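Lost and Stray Items: New Arrangements at Delunton

Members and staff are advised that the arrangements for handling small lost and stray items at the Delunton building have been revised. The changes apply to all shared work areas on both floors and have been agreed with Bellis, which manages the building on behalf of the tenants.

Under the previous system, items left on benches and worktops were collected in a single crate at the reception desk. The crate was emptied at irregular intervals and no record was kept of its contents. A review carried out over the summer by Branwen Foulkes, Facilities Manager, found that 564 items had passed through reception in the course of a year, and that only 108 of them had been returned to the person or group that had lost them. The remainder were either thrown away or absorbed into general stock. Several of these were later reordered at the expense of the group concerned.

The crate has now been withdrawn. In its place, each shared table will have its own small lidded box, into which any loose item found on the surface should be placed at the end of a session. Tape, fixings, small parts and odd pieces of stationery are all suitable for the box. Larger articles should be left where they are and reported to reception by telephone or in person before the building closes.

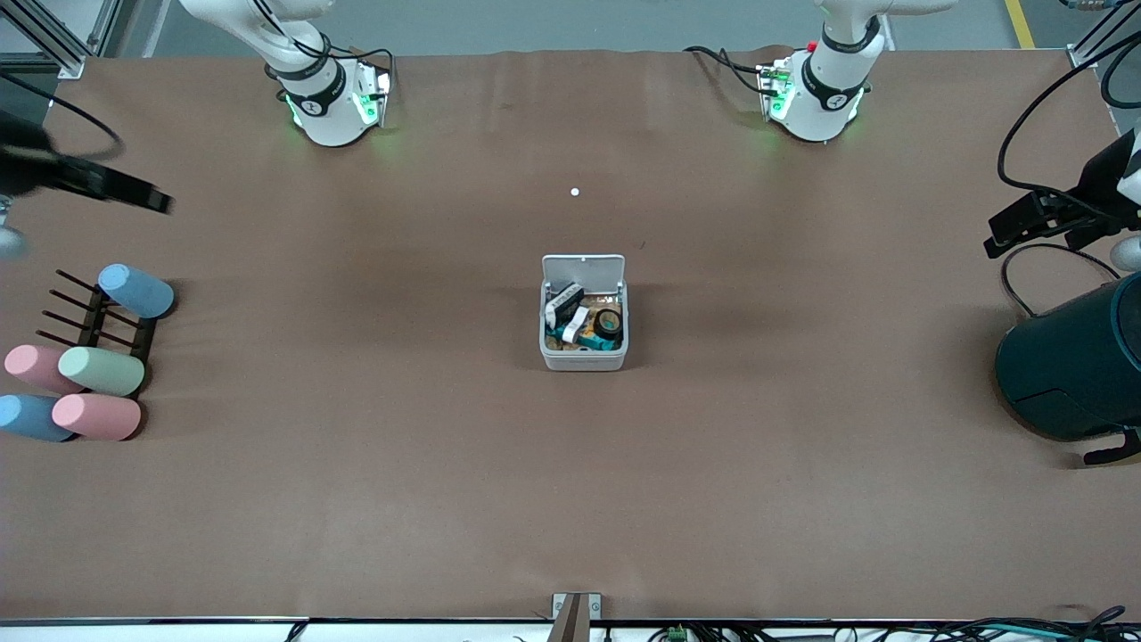
One of the table boxes with its lid open, holding a roll of tape and other small items.

The boxes are intended for short-term keeping only. They will be checked every Tuesday before 9 a.m., when the contents will be sorted, entered in the register and moved to the labelled drawers outside the Plotelora Room. Items will be held in the drawers for two months. After that time, anything that is still usable will be offered to all groups in the building through this newsletter, and the remainder will be recycled where possible.

Members are asked to observe the following points.

Boxes should stay on the table to which they have been assigned. A number is being added to the underside of each one, and the register is arranged by table. An item placed in the wrong box is therefore likely to be recorded against the wrong area.

Lids may be left open during a session but should be closed before the lights are switched off. Liquids, food, blades and batteries must not be placed in the boxes under any circumstances. Blades should be taken to the sharps container in the first-floor store, and batteries to the collection tube by the main entrance.

Very small items, such as balls, beads, washers and caps, are easily missed when a surface is cleared and have accounted for more than two blocked floor drains this year. Members are requested to look over the whole of the table, including the area behind any stands or racks, before leaving. Items found on the floor should be treated in the same way as those found on the worktop.

Racks and stands which form part of a table's regular equipment should not be used to hold stray articles. The cleaning contractor, Dulta, has been instructed to leave such equipment untouched and will not remove anything that has been placed on or in it.

Groups that wish to label their own property may obtain printed labels from the office free of charge. Requests should state the name of the group and the quantity needed, and will normally be met on the same day. Labelled items will be returned directly to the group's pigeonhole and will not be transferred to the drawers. It is hoped that this will reduce the number of enquiries received at reception, particularly in the late afternoon.

The register will be kept by Llinos Gronow in the ground-floor office and may be consulted during normal office hours. Members wishing to claim an item should be prepared to give a brief description of it and the table at which it was last used. A signature will be required on collection. Claims made on behalf of another member can be accepted with a short written note.

The arrangements will be reviewed in December. Comments from members are welcome in the meantime and should be submitted in writing to the ground-floor office, marked for the attention of the Facilities Manager. Any group whose table has not yet been supplied with a box should inform reception.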